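報道関係各位

ポルトベルグ工科学院 学生プロジェクト「セヴィク」
双腕ロボットによる野菜仕分け、中間結果を公表
学生側は「自動化」の表記を見送り、ヴォルンビー学生競技会には現行仕様のまま出場

ポルトベルグ工科学院の学生プロジェクト「セヴィク(Sevik)」は、2本のロボットアームで模型の野菜と果物を容器に仕分ける課題について、中間結果をまとめました。成功した回だけを集めた動画の配布は行いません。失敗の記録、採点の手順、途中で変えた条件の一覧を、希望する学校と報道機関に同じ内容でお渡しします。

本リリースの文面は、プロジェクトに参加する学生が起草し、担当教員が事実関係を確認したものです。学院広報室からは見出しに「学生がAIロボットを実現」と入れる案も出ましたが、学生側が断りました。何が実現したのかを一行で説明できる学生が、まだチームの中にいないためです。

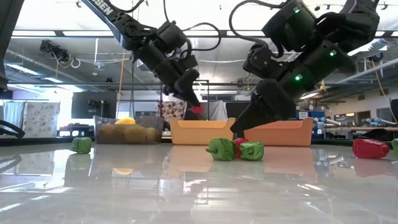 ポルトベルグ、2022年7月4日

セヴィクは、授業の選択課題として始まった学生プロジェクトです。白い天板の上に赤と緑の野菜の模型を置き、2本の黒いアームで奥の容器に入れていきます。赤と緑はそれぞれ別の容器へ、黄色い果物の模型は左端の容器へ。人の手であればすぐに終わる作業で、見学に来た下級生からは「それだけですか」と聞かれました。それだけです。

学生たちがこの課題を選んだのは、世の中のロボット動画に対する疑いがきっかけでした。短い動画の中では、アームはいつも一度で物をつかみ、いつも正しい場所に置きます。何回撮り直したのか、物の位置を誰が直したのか、裏で人が操縦していなかったのか、見ている側には分かりません。それなら同じような作業を自分たちでやり、分からない部分を全部書き出してみよう、というのが最初の計画書の趣旨です。

動作の学習には、学生が操縦した手本を2,000回分用いました。この数を聞いて多いと感じる方も、少ないと感じる方もいると思います。チームの中でも意見は割れています。手本のかなりの部分は操縦に慣れた一部の学生が担当しており、癖も偏っています。右のアームばかり使う学生の手本を多く入れた時期には、左のアームが長く待つだけの動きが出ました。これを「役割分担を学んだ」と説明することもできたでしょうが、記録には「左、動かず」とだけ書いてあります。

評価は、手本を取り終えたあとに別の学生が並べた配置で行いました。試行は291回、そのうち人が手を触れず、最後の一個まで正しい容器に入ったものは98回です。三回に一回を少し超える程度で、仕分け作業として人に任せられる水準にはありません。残りの試行には、つかみ損ね、隣の模型を一緒に押してしまった例、容器の縁に当てて落とした例、色の取り違えが含まれます。

色の取り違えは、当初の予想より問題になりませんでした。困ったのは模型どうしが寄り集まったときです。緑の模型の間に赤いものが挟まると、グリッパーの先が目当てのものに届く前に隣に触れ、配置が崩れます。崩れたあとの状態は手本に少ないので、動きが目に見えて鈍くなります。模型を一個ずつ離して置けば成功率は上がるはずですが、その条件での数字は今回の発表から外しました。見栄えのよい数字が一つでもあると、そちらだけが引用されるからです。

つやのある天板にも手を焼きました。模型や容器が表面に映り込むため、映った像の側へアームが寄ったのではないかと思われる失敗が何度かあります。ただし、これは学生の推測にとどまり、確かめる実験はまだ済んでいません。天井の照明を一部消した日に調子がよかった、という報告もありますが、同じ日に手本の追加もしているため、どちらが効いたのかは判定できません。発表資料のこの欄は「不明」としました。

採点の方法についても触れておきます。初期の採点では、途中で人が模型を少し動かした試行も「ほぼ成功」として数えていました。チーム内で録画を見直したところ、「少し」の幅が採点する学生によって大きく違っていました。そこで、人が触れた時点で不成功とする規則に改め、さかのぼって採点し直しています。再採点の結果、成功の数は減りました。減ったほうの数字が上に示したものです。

制御用の部品の一部と初期の助言は、オグリーファ(Ó Gríofa)工作所から受けています。同工作所は本結果の採点と本リリースの内容には関与していません。また、同工作所の製品の性能をこの結果から推し量ることはできません。組み立ても調整も学生が行っており、ねじの緩みが原因と後で分かった失敗も混じっています。

費用と時間についての質問を多くいただくので、先にお答えします。仕分ける作業そのものは、人がやったほうが速く、安く、確実です。準備と片付けを含めればなおさらです。チームはこのプロジェクトが人手不足を解消するとは考えていませんし、食品工場での利用も想定していません。本物の野菜は形も硬さも一つずつ違います。模型で苦労している段階で本物の話をするのは早すぎる、というのが学生の一致した見方です。

では授業としては何が残ったのか。担当教員の評価は、操縦の腕前や成功率ではなく記録の質を見るものでした。学生の提出物で最も厚いのは失敗の帳面で、日ごとの配置図、直前に変えた設定、その場で立てた仮説、翌日に外れた仮説が並んでいます。字が乱れていて読めないページもあります。清書はせず、そのまま複写を公開します。

なお、学生の間には、この帳面の公開にも懐疑的な声があります。失敗を見せること自体が一種の宣伝になり、誠実そうに見えるだけで中身の検証にはならない、という意見です。この指摘には反論が出ませんでした。検証のためには、よその学校が同じ手順で試し、違う結果を出してくれる必要があります。手順書を同封するのはそのためで、機材が違っていても、模型が違っていてもかまいません。

以下に、プロジェクト開始時に学内向けに配布した告知文を再掲します。当時の見通しの甘さも含め、文言は変えていません。

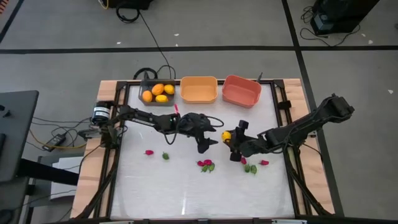
ポルトベルグ、1月

学生プロジェクト「セヴィク」参加者募集のお知らせ

今学期の選択課題として、双腕ロボットを使った仕分けのプロジェクトを始めます。学年、専攻は問いません。プログラムを書いたことのない人も歓迎します。

最初に断っておきますが、派手なことはしません。机の上に赤や緑の野菜の模型、黄色い果物の模型があり、それを容器に分ける、ただそれだけの課題です。片方のアームがつかんだものをもう片方に渡す動作にも挑戦する予定ですが、本当に必要な動作なのかどうかは、参加者で議論して決めます。一本で届くものを二本で扱うのは、見た目のためだけかもしれません。

参加者には次のことをお願いします。

操縦の練習に時間を割くこと。手本の動きが雑なら、覚える動きも雑になると考えてください。
失敗した回を消さないこと。撮り直しは自由ですが、撮り直した事実は残します。
「学習した」「理解した」「判断した」という言葉を記録に使わないこと。見えた動きだけを書いてください。
床のケーブルを踏まないこと。

最後の項目は冗談に見えるかもしれませんが、途中で電源が落ちると、その日の記録がまとめて使えなくなります。

目標は、学期末までにほとんどの配置で仕分けを成功させることです。成功のめどが立てば、ヴォルンビー(Vornby)学生競技会への出場を申し込みます。興味のある人は実習棟の掲示板で説明会の案内を確認してください。

(再掲はここまで)

告知文にある「ほとんどの配置で」という目標は達成されていません。めどが立てば申し込むとした競技会には、めどが立たないまま申し込みました。参加者の間で投票を行い、出場に反対した学生の意見は、申込書の備考欄に原文のまま添えてあります。

受け渡しの動作については、議論の末に残すことになりました。届く範囲の都合で役に立つ配置が確かにある一方、二つのグリッパーが近づくたびに止まりやすくなるのも事実です。受け渡しを使わない設定との比較はまだ行っていません。競技会の審査で見栄えが点になることを期待しているのではないか、という批判が内部から出ており、チームとして否定しきれずにいます。

「学習した」という語を使わないという約束も、実のところ守りきれませんでした。本リリースの前半でも、この語を説明のために使っています。言い換えを試みた草稿は長くなりすぎ、担当教員に差し戻されました。

ヴォルンビー学生競技会について

ヴォルンビー学生競技会は、学生チームがロボットの卓上作業を公開の場で披露する催しです。セヴィクは自由課題の部に出場します。会場では配置を来場者に決めてもらい、試行のたびに結果をその場の掲示に書き込みます。失敗が続いた場合も、途中で易しい配置に替えることはしません。照明も机も学院とは違うので、今回の数字を下回る可能性が高いと見ています。

実演を取材される方へ

撮影は自由です。一つの試行を撮る場合は、開始から終了まで続けて収録してくださるようお願いします。編集で短くされる際は、早送りの有無と、紹介しなかった試行があることを書き添えてください。「まるで人間のような」という表現については、学生から、どの部分が似ていたのかをお尋ねすることがあります。

学院の実習室での見学も受け付けます。見学中はアームの届く範囲に手を入れないでください。模型の並べ替えを希望される場合は学生にお声がけください。当日に調整や手本の収録を行っているときは、自動の動作をお見せできないことがあります。その際、操縦による動きを自動の動作としてご覧に入れることはありません。

公開資料の内容

評価に使った配置図と採点表
採点規則の旧版と現行版、および変更の経緯
失敗の帳面の複写(判読できないページを含む)
手順書
申込書の備考欄に添えた反対意見

ポルトベルグ工科学院について

ポルトベルグ(Poltberg)工科学院は、機械、電気、情報の実習を中心とする教育機関です。学生プロジェクトは選択課題の一つとして開講され、公表の可否と公表文の内容は参加学生の合議で決めています。

本件に関するお問い合わせ
ポルトベルグ工科学院 広報室 学生プロジェクト「セヴィク」係
資料の請求は広報室の窓口で受け付けています。技術的なご質問には学生が交代で回答するため、試験期間中は返信が遅れます。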